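# Capítulo 7
## Quando a energia falta: paradas não planejadas e posição segura

Nos capítulos anteriores o robô foi tratado como um sistema que está ligado ou desligado. O projetista define o que acontece quando o operador aperta o botão de emergência, escreve a rotina de partida, testa as duas e passa adiante. Entre esses dois estados existe um terceiro, que costuma receber pouca atenção na fase de projeto: a perda parcial de alimentação, em que uma parte do sistema continua funcionando e outra não.

Este capítulo trata desse caso. Começamos com uma ocorrência relatada no laboratório da Viratach, onde se montava uma célula de ensaio para uma mão robótica de vários dedos. Não houve feridos. O prejuízo material foi pequeno, e o relatório interno teria ficado na gaveta se a análise posterior não tivesse mostrado que a mesma falha podia ocorrer em qualquer uma das células instaladas no andar.

### 7.1 A ocorrência

Em abril, durante um ensaio de preensão, o computador de supervisão desligou-se sem aviso. O controlador do braço, alimentado por outro circuito, continuou energizado. O programa do braço esperava receber uma nova referência de posição a cada ciclo e, na falta dela, mantinha a última recebida. A última referência recebida era de velocidade, e a rotina de interpolação a tratou como válida. O braço seguiu em movimento lento na direção do piso.

Maarten Cuypers, que conduzia o ensaio, estava dentro da área demarcada, ajustando a altura de um suporte. Percebeu o movimento pelo ruído do redutor, recuou e pediu a parada. Mahnaz Ansari acionou o botão de emergência a partir da bancada. Entre a queda do computador e a parada completa passaram-se quase 12 segundos, segundo o registro do controlador. O braço percorreu 119 milímetros nesse intervalo.

A causa imediata foi encontrada no mesmo dia. O conector de saída da fonte do computador tinha folga, e bastava um leve puxão no cabo para interromper o contato. A bateria do computador, que deveria ter coberto a interrupção, já não retinha carga. As duas falhas existiam havia algum tempo e nenhuma delas, isoladamente, teria produzido a ocorrência.

### 7.2 O piso como parte da célula

Em desenhos de projeto, a célula robótica aparece como um volume com o manipulador no centro e a proteção em volta. O piso é uma linha. Na instalação real, ele leva tomadas, cabos, fontes e fitas de demarcação, e as pessoas caminham sobre ele para fazer ajustes. Uma fonte pousada no chão está ao alcance dos pés de quem trabalha e, em muitas posições, também ao alcance do manipulador.
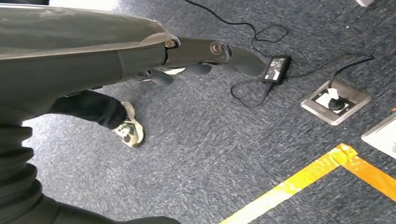
Pendo Mfinanga contesta que o problema tenha sido de cabos. Para ela, prender a fonte teria apenas adiado a ocorrência, pois um disjuntor desarmado ou uma atualização automática do sistema operacional derrubaria o computador da mesma forma, e o braço continuaria a se mover. O que falhou, no seu entender, foi o controlador aceitar o silêncio como uma ordem.

A objeção é correta e orienta o restante do capítulo. Convém, no entanto, separar duas perguntas. A primeira é com que frequência a comunicação será perdida, e a resposta depende em boa parte da instalação física. A segunda é o que o robô faz quando a perda acontece, o que depende do projeto do controle. Uma instalação bem cuidada reduz a frequência, mas não muda a consequência. Um bom controle limita a consequência e deixa o usuário com uma célula que para várias vezes por turno, situação em que cedo ou tarde alguém aumenta os tempos de tolerância para poder trabalhar.

No caso da Viratach, esse segundo efeito já tinha ocorrido. O temporizador de vigilância do controlador vinha ajustado de fábrica em 40 milissegundos. Como a rede do laboratório apresentava atrasos esporádicos e o braço parava sem motivo aparente, o temporizador fora desativado durante a preparação dos ensaios. A alteração não constava no caderno da célula. Ans Desmet, ao redigir a análise, encontrou-a por comparação entre o arquivo de parâmetros em uso e a cópia original.

### 7.3 Classificação das perdas de alimentação

Para fins de análise, adotaremos a seguinte divisão:

- **Perda total.** Controlador, acionamentos e supervisão perdem energia ao mesmo tempo. Os freios atuam por mola e o braço para. A questão principal é a carga que a garra segura.
- **Perda da supervisão.** O computador que gera as referências cai e o controlador permanece ativo. Corresponde à ocorrência descrita em 7.1.
- **Perda do acionamento.** O controlador continua a calcular, mas os motores não respondem. O risco maior surge no retorno da energia, quando o erro acumulado pode provocar um movimento brusco.
- **Perda da ferramenta.** O braço funciona e a mão ou garra fica sem alimentação. O comportamento depende de a ferramenta manter ou soltar a força ao ser desligada.

Uma mesma célula pode estar sujeita às quatro. O levantamento deve partir do diagrama elétrico e ser conferido no local, desligando um circuito de cada vez, com o braço em velocidade reduzida e sem pessoas na área demarcada. É comum que o diagrama não corresponda ao que está ligado, sobretudo em laboratórios onde equipamentos mudam de mesa.

### 7.4 Medidas adotadas

O relatório final recomendou 2 alterações de caráter obrigatório. O temporizador de vigilância foi reativado, e a sua desativação passou a exigir senha e registro assinado. O controlador passou também a rejeitar referências de velocidade sem prazo de validade; vencido o prazo, executa uma desaceleração controlada e aplica os freios.

As demais medidas tratam da instalação. Fontes e conectores devem ficar fixados fora do alcance do manipulador, com alívio de tração nos cabos. O estado da bateria do computador passou a ser verificado antes de cada série de ensaios. Ajustes no interior da área demarcada exigem os acionamentos desligados.

Nas seções seguintes, o comportamento do temporizador de vigilância será modelado em função do atraso da rede. O exemplo numérico usa os dados do controlador da Viratach e supõe que o leitor domina o conteúdo sobre perfis de velocidade do Capítulo 4.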